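2023-12-03

Sunday, nobody else in, so I went back over the residence permit counts Yurii Panasiuk sent for the Norkach chapter. Still not convinced.

The claim in the draft is that permits for foreign factory workers in the district went up by 170 between June and now, and that this shows the agencies have moved their recruiting east. Maybe. The 170 comes from the Carvalho tables, which count decisions. The older baseline comes from Okis, which counted people. A worker who changes employer gets a second decision and stays one person. I said this in June and the draft still has both numbers in one chart.

Tried to separate renewals from first permits. The purpose field is blank for 300 rows. Yurii's note says to treat blanks as first permits "as before". As before what? I reran it with the blanks dropped and most of the rise goes away. Ran it again with blanks split in the same ratio as the filled rows and got something in between, which proves only that the blanks decide the result.

Also checked the nationality column. There are 3 spellings for one country and 2 codes for another, left over from when Ineck merged the files. Fixed in my copy. Original untouched, changes are in the log.

Two arms, pale tabletop.

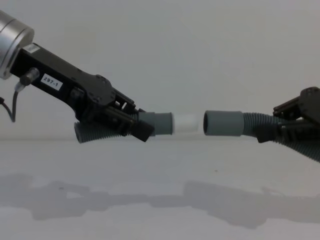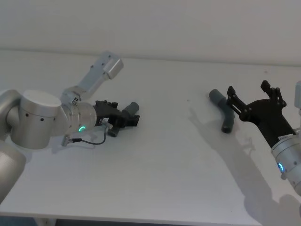
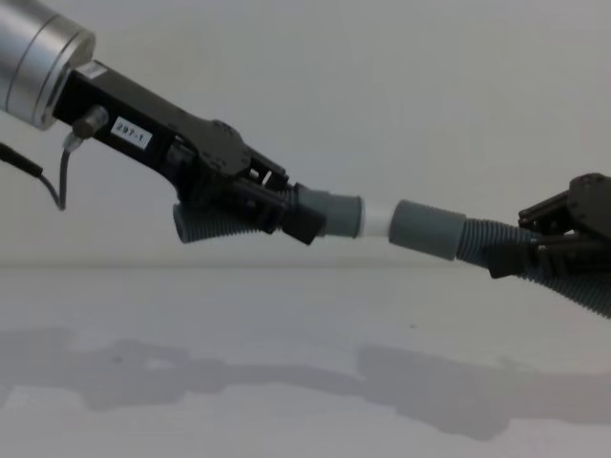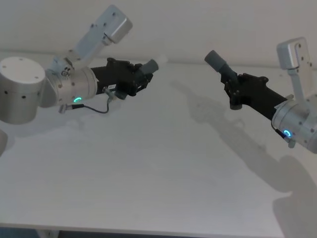 Then there is the "guest worker" label. The draft uses it for everyone with a work-based permit, including people who have been here long enough to bring families. The permit category doesn't say how long anyone means to stay. I would cut the term from the headings and keep it for passages where we quote the agencies.

To do before anyone touches the text again:
Ask Yurii where the blank-purpose rule came from and whether it was ever written down.
Get the person-level count from Carvalho, if they have one. They said yes on the phone and then sent the decisions table again.
Take the chart out until both sides count the same thing.

The employer addresses are a separate mess. Many permits are registered at the agency's office, so the Norkach total may include people working in another district entirely. Haven't started on that.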